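Vanport Food Handling Certificate
Unit 3: Receiving and Grading Fresh Fruit
Handout 10, revised September 2018

Read before the practical. Bring a pen and the grading sheet.

3.1 Purpose of the tray

Fruit taken out of bulk packaging is placed in a shallow tray for inspection. The tray should have a flat base, low walls and a smooth surface that wipes clean. A dark colour is preferred for yellow and green fruit, as the outline and any stem damage are easier to read against it. Each tray holds one kind of fruit. Mixed trays are re-sorted before grading starts.

3.2 Placing bananas

Single bananas are laid on their side, clear of the tray walls where space allows. Do not stand a banana on its tip or lean it on the rim. Pressure on the curve shows up later as a soft brown patch under the peel. Fruit still waiting to be sorted stays on the bench, outside the tray.
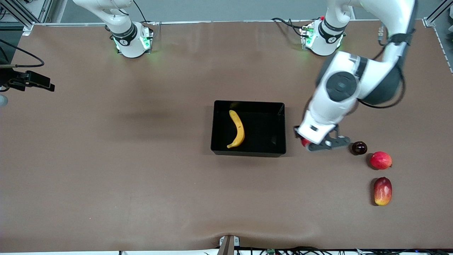

Figure 3. Single banana in a black tray, other fruit on the tabletop.

Small brown specks on a yellow peel are recorded as "light fleck" and do not lower the grade by themselves. Record the following separately: split peel, broken neck, wet spots, and any bruise wider than a thumbnail.

3.3 Round fruit

Round fruit rolls. Set it down well back from the bench edge and move it one piece at a time, with the fingers spread. Dark-skinned fruit is turned under the lamp, as bruising is hard to find on a shiny dark surface. Check the stem end last.

3.4 Tray limits

The standard tray takes up to 800 g in a single layer. Do not stack. Wipe the tray between kinds of fruit and dry it fully before reuse.

3.5 For the practical

Complete rows 1 to 10 of the grading sheet. Write "nil" where no defect is found; blank cells are marked as missing. Sheets go in the Wuisan folder at the end of the session.

Next unit: cold storage and labelling.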